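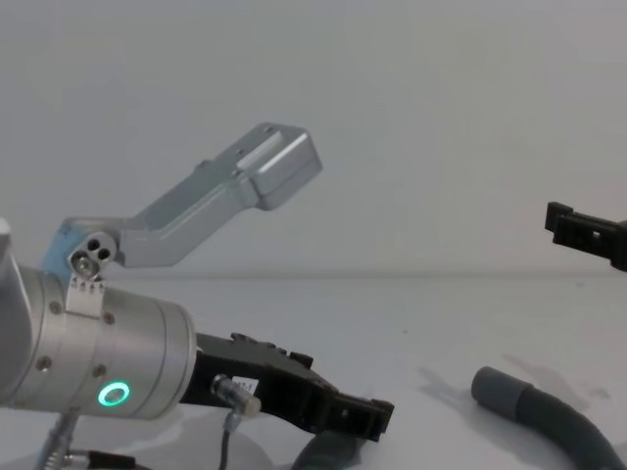 Liam Tindall objected, after reading a draft of this section, that gray should not have been grouped with white and beige at all, because people who call a wall white are naming a color and people who call it gray are often making a complaint. The objection has been kept in view in what follows. The grouping was retained for the first pass of the analysis and dropped for the second, and both sets of results are given.

Figure 3. Gray metal in front of a plain light gray wall.

4. Naming of near-neutral wall colors

4.1 Material

The survey form was returned by 331 respondents. Forms with no answer to either naming question, and forms on which the lighting question was left blank, were removed, leaving 299. Each of the remaining respondents was asked to name the wall color of two rooms, one at home and one elsewhere. Four answers could not be read as color terms, even under a generous coding, and the working set therefore holds 594 names.

Respondents were recruited at two sites. Drorik is a block of rented flats in which all walls were painted by the owner before the first tenants moved in. Mangubat is a mixed building with offices below and flats above, where tenants may repaint with permission. The paint used at both sites came from the Coltora line of flat interior finishes, and the maker's color card was available to the authors but was not shown to respondents. The form asked for "the name you would use if you were describing the wall to someone over the phone." No list of terms was offered.

Coding was done by Châu Lý and Syafiqah Sembiring, working separately. Disagreements were settled in discussion. Most of them concerned compound names such as "dirty cream" or "hospital white," in which it was unclear whether the first word narrowed the color or judged the room. Such names were coded twice, once for the base term and once for the modifier.

4.2 Base terms

Under the grouped coding, near-neutral terms account for most of the working set at both sites. This was expected from the paint records. The more useful result is the poor match between the names given and the names on the card. Walls listed on the card as grays were often called white, and walls listed as warm whites were often called beige or cream. The reverse errors were less common. A wall listed as white was seldom called gray unless the respondent also reported that the room had no window or that the window faced another building.

When gray is separated from the group, as Tindall proposed, the pattern becomes clearer. Light gray behaves as an unstable category. Respondents appear to choose the term when something close to the wall gives them a reason to. Doors, window trim, and ceilings in a brighter white all raise the use of "gray" for the same paint. Large pieces of dark furniture lower it. Metal fittings were mentioned on many forms, usually shelving or radiators, and here the effect is less regular. A light gray wall carries little color of its own, and silver or gray metal in front of it differs from it mainly in lightness and in shine. With so little difference in hue, the respondent has few cues for calling the wall warm or cool, and the plain term "gray" is used without a modifier more often than in rooms with wood or colored cloth near the wall.

4.3 Modifiers

Modifiers were coded as descriptive ("pale," "bluish," "warm") or evaluative ("dull," "clean," "nice"). Evaluative modifiers attach to gray more than to any other base term, which gives partial support to the objection above. The support is limited in one respect. At Mangubat, where tenants had sometimes picked the paint themselves, the evaluative modifiers on gray are mostly favorable. At Drorik they are mostly unfavorable, and several respondents crossed out a descriptive word to write an evaluative one in its place.

It would be tempting to read this as an effect of choice on liking, but the two sites also differ in daylight. The Drorik corridors are lit by ceiling fixtures throughout the day, and respondents there were asked about a corridor wall more often than the form intended — the wording "elsewhere" left this open. A later version of the form, prepared by Đức Tăng for the August round, names the second room directly.

4.4 Agreement between respondents in the same room

Where two or more respondents described the same room, their base terms were compared. Agreement was high for saturated colors and low for near-neutrals, as earlier sections would suggest. Pairs who disagreed usually did so between neighboring terms. A smaller group of pairs disagreed across the full near-neutral range, one giving "white" and the other "gray" with no modifier on either side. Most of these pairs had filled in the form at different times of day. Time of completion was recorded only as morning, afternoon, or evening, and the evening forms do not state which lamps were on. The comparison is therefore reported without a correction for lamp type, and the affected pairs are marked in the appendix.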